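Budget for hand-held grippers: how much to keep for fingers and pads?

Posted by Deividas Jaunzems, 10/08/2019
Category: Equipment and purchasing

Hello to all. I am writing the equipment plan for our small workshop and I want to check my thinking before I send it to my manager. English is not my first language, so please ask if something is not clear.

We want to buy two hand-held grippers, the type with two fingers and a camera, to record how our people pick up small parts. Later we want an arm to do the same picking. The supplier is Grarkmont and their price is $1,264 for each gripper, with one set of fingers included. My manager has approved the grippers but he asks why I also put a line for spare parts. He says fingers are only plastic and will live as long as the tool.

I am not sure he is right. We have one older gripper on loan, and I look at its fingers every day when I work.
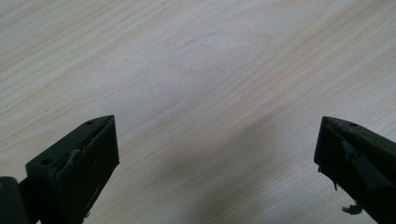

My first plan was to order one extra set per gripper and nothing else. Then I read that some people replace only the thin layer on the inside of the finger and keep the finger itself. Is this realistic for a beginner? And should I put this cost under "equipment" or under "consumables"? In our company these are two different budgets, and the second one is closed in May, so I can't add to it after.

Also I would like to know if the fingers from Brillidel fit on other grippers. They are cheaper but the page does not give the distance between the screw holes.

Thank you in advance.

Katherine Grajales
Member

Put it in consumables. Your manager will see a worn finger as a repair, and repairs need a signature each time. A consumable you just take from the drawer.

For the amount, I would look at the inner face of the fingers you have now. If the edge of the layer is scuffed or already lifting, count this layer as something you change on a schedule, and the finger as something you change only when it cracks or bends. We change ours after 1,000 grasps, but we pick metal parts with sharp corners. With soft parts you can wait longer. If pieces are hanging from one finger, I would change both sides together. A new layer against an old one does not close the same, and then your recordings from before and after are hard to compare.

It is realistic for a beginner, yes. Clean off all the old glue first. This takes more time than putting on the new layer, so please plan some working hours for it also, and not only the price of the material.

For two grippers I would ask for 10 sets of the layer material and one spare pair of fingers for each. Ask Grarkmont for a quote with everything on one paper. Shipping was the part I forgot in my first year.

Abelardo Cáceres
New member

just buy the more expensive ones, cheap always costs double

Cristian Zapata
Member

About Brillidel: I can't say if they fit your model. Mine did not fit the gripper we had, the holes were too close together and I had to drill new ones. Write to them and ask for the drawing with measurements before you pay. They answered me after a few days.

If you have access to a 3D printer, ask also for the file of the finger. Then you buy only the screws and the layer for the inside, and your spare parts line becomes much smaller. But check first that the printed finger does not bend when you squeeze it.

Deividas Jaunzems

Thank you Katherine and Cristian, this helps me very much. I will move the line to consumables and write to Brillidel for the drawing. Katherine, did you buy the layer material in sheets or already cut?

Katherine Grajales

Sheets. Already cut is easier, but then you must know the exact finger shape when you order.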